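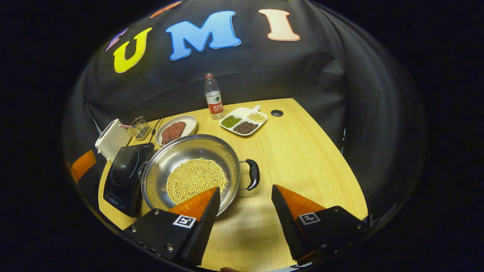 Imgate Community Workshop
Member help desk, ticket 2272
Subject: Milk paint lifting off refinished bedside cabinet
Opened by: Frauke Ackermann
Handled by: Sepehr Abbasi
Status: Closed

Original request, Frauke Ackermann
I'm redoing an old bedside cabinet, two doors and a fixed top, bought at a garage sale. Brown varnish all over when I got it. I sanded it, wiped it down and put on two coats of milk paint in grey-green. The paint on the doors and top is fine. On both sides it is coming away in flakes as big as a thumbnail, and if I run masking tape over it the tape comes up covered in colour. I don't want the chippy look. I'd like to save the doors if possible, as the colour was hard to match.

Reply, Sepehr Abbasi
Thanks Frauke. Please send the following:
What grit did you sand with, and was it by hand or machine?
What did you wipe it down with?
Did you add bonding agent to the first coat?
Same batch of paint for the sides and the doors?
How long between coats?

Frauke Ackermann
Doors and top were done with the random orbital from the tool library, 120 then 180. Sides by hand because the moulding got in the way, 300 only. It was the paper I had left. Wiped with a damp rag. No bonding agent. Same batch, mixed in one jar. Left it overnight between coats.

Sepehr Abbasi
300 by hand is too fine to cut an old varnish. It will polish it more than anything. Milk paint needs something to grip, so I expect the sides still have most of their finish on them. Before you strip anything, please do two checks.
1. Scrape a flake off low down on one side and look at what is under it. If it's shiny, the varnish is still there.
2. Put a drop of water on the bare spot. If it beads and sits, there could be wax or silicone polish as well.

Frauke Ackermann
Shiny underneath. The water beads. I tried the back edge of a door as well, where there's no paint, and it soaked in there.

Sepehr Abbasi
Then the doors are all right and you can leave them. The beading makes me think furniture polish. Asking Rüdiger Kröger, who runs the finishing bench, for a second opinion.

Rüdiger Kröger
Agree with Sepehr. Don't sand first. If there is wax or silicone on the surface, sanding pushes it into the grain. Clean first, then sand, then clean off the dust. I would not trust milk paint straight on to those sides even with the bonding agent. Put a coat of dewaxed shellac down as a barrier.

Sepehr Abbasi
Steps for the sides only:
1. Take the doors off and put them somewhere safe. Bag the hinges and screws.
2. Scrape off the loose paint with a plastic scraper. Dust mask on. If you don't know the age of the varnish or of anything under it, do a lead test before going further.
3. Wipe with mineral turps on a clean rag, turning the rag often. Repeat with a fresh rag. Windows open, and lay the used rags flat outside to dry.
4. Redo the water drop. If it still beads, clean again.
5. Sand with 120, then 180. Use a sanding sponge on the moulding.
6. Vacuum and wipe with a barely damp cloth. Let it dry.
7. One thin coat of dewaxed shellac. Leave it overnight, then scuff lightly.
8. First coat of milk paint with bonding agent mixed in, at the rate on the bottle. Second coat without.
9. Tape test on a low corner before you put any topcoat on.
Don't use the paint left in the jar. Milk paint goes off once it's mixed. Make a new batch and try the colour on scrap beside one of the doors.

Frauke Ackermann
Lead test was negative. Needed three goes with the turps before the water stopped beading. Shellac is on. The new batch looked greener than the doors when wet but dried close enough.

Frauke Ackermann, 20 March 2023
Tape test done on both sides. Clean tape. I've put hemp oil over the whole cabinet, doors included, and the colour has evened out. Doors back on. One hinge screw was stripped so I packed the hole with a matchstick and glue. Happy to close.

Sepehr Abbasi
Closing. Cause: residual varnish and polish on hand-sanded sides. Sanding sponges are due back at the tool library, locker 6.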